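Cómo cuidar la chapa metálica en el taller de casa

Por Gönül Kahraman

En mi taller casi todo lo que no es madera es chapa: los cajones de los tornillos, la bandeja del banco, el cubo de los recortes y una cajonera vieja marca Varghese que compré de segunda mano por 110 euros. Durante mucho tiempo no le hice caso a este material, y un invierno húmedo me costó dos bandejas. Desde entonces sigo unas costumbres sencillas, que escribo aquí para quien las necesite.

Limpiar primero en seco

Antes de usar agua conviene quitar la viruta con una brocha de cerdas duras. Si se moja el polvo de metal, se forma una pasta gris que entra en las esquinas y después sale con mucha dificultad. Yo uso la brocha, luego el aspirador con la boquilla estrecha, y solo al final un paño con agua tibia y unas gotas de jabón de platos. El paño tiene que estar bien escurrido. Se seca enseguida con otro paño de algodón, también por debajo.

Para la grasa vieja me va bien el desengrasante Clavia, diluido a la mitad. Se deja ocho minutos y se retira. Con guantes, por favor, que reseca mucho las manos.

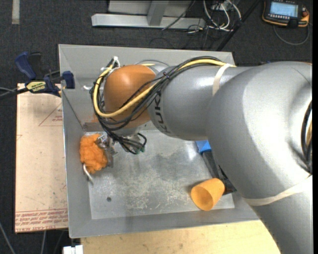 Foto: archivo Grarkier

El fondo de un recipiente de chapa se gasta antes que las paredes. Es normal que pierda el brillo y que tenga rayas, y esto no es motivo para cambiarlo. Lo que hay que vigilar es el óxido de color naranja, sobre todo en las uniones y en los bordes doblados. Si la mancha es pequeña, se frota con lana de acero fina y una gota de aceite, siempre en la misma dirección. Si al apretar con el dedo la chapa cede, ya no vale la pena.

Los bordes

Un borde con rebaba corta como un cuchillo. Paso una lima plana, inclinada, sin apretar demasiado, y termino con papel de lija de grano medio. En los cajones que abro cada día pongo además un perfil de goma, del que se vende por metros en la ferretería.

Proteger del agua

En junio, cuando el aire está seco, saco todo al patio y doy una capa muy fina de cera Fumness. Me lleva casi 2 horas con la cajonera completa. La cera no debe quedar pegajosa, porque entonces recoge el polvo. En los recipientes que tocan comida no la pongo nunca.

Para guardar las bandejas, mejor de canto y separadas con un cartón. Cambio el cartón cuando lo noto blando.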